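Storage & Laundry > Baskets for dark clothes, perforated or solid?

hemline_32
Posted 4 August 2022
We moved to Serstead in May and the closet in the new place has open shelves, no drawers. I need baskets for black and navy work clothes, mostly T-shirts and knit pants. The choice is between plastic with holes in the front and solid fabric bins. Shelf depth is 300 mm. Any measurable reason to pick one over the other?

dulltrousers
Dust. Solid bins with a lid. Dark cotton shows lint after a week behind a perforated wall.

quarterfold
Disagree with the above. Most of the lint on dark clothes comes from the wash, and the rest falls in from the top. A row of small holes in the front wall makes very little difference if the top is open anyway. A lid would help, but then you have to pull the whole basket out each time.

I use matte plastic with a perforated front. Notes after two years:

1. Fold on a table first, next to the basket. Folding over the shelf gives uneven stacks.
2. File shirts upright if the basket is deeper than your hand. Flat stacks collapse when you pull from the bottom.
3. Check the rim. Some have a lower section at the front, which makes it easier to see what you have.
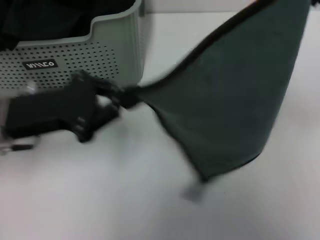
The other point is color. Black cloth in a dark bin is hard to sort, you can't tell a shirt from a pair of leggings without lifting it. A pale gray or white interior gives enough contrast to find an edge. I would put that ahead of the holes question.

dulltrousers
A pale interior also shows every bit of fluff. I stand by the lid.

hemline_32
Fluff I can wipe out. Does the plastic bow when it's full? The Koech ones I had before did, and then they jammed against each other on the shelf.

quarterfold
Mine bowed slightly at the long side when I packed it tight with jeans. With T-shirts, no. Leave a finger width between baskets and it isn't a problem.

pegboard_sum
Measure at the rim and not the base. The walls taper on most of these and the listed width is often the base. I bought four Pomico bins for a shelf in Skarnisville and three fit. Height was 165 mm as listed – no complaint there.

Also, damp. If anything goes in before it is fully dry, holes are better than a solid wall. Fabric bins hold the smell.

dulltrousers
If it isn't dry it shouldn't go in a basket.

pegboard_sum
Agreed in principle. Waistbands are never as dry as they feel.

hemline_32
OK, ordering two perforated ones in light gray to try. Will measure the rims first and report back on the bowing.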